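5 min read

Home Organization, Session 8
Notes by Marta Harasym

Small items drift. Before buying any container, clear the surface and sort what was on it.

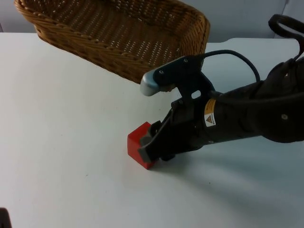
Open baskets suit things used daily. Pick one low enough to reach into without looking. A rectangular wicker basket with rounded corners, kept at the back of the table, leaves the front free for work — and a small thing like the red cube still has a place to go. Spend 15 minutes on the first sort.

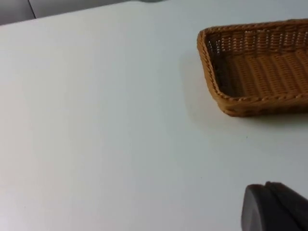 How often should a basket be emptied?
Once a week. Return strays to their rooms and shake out the crumbs.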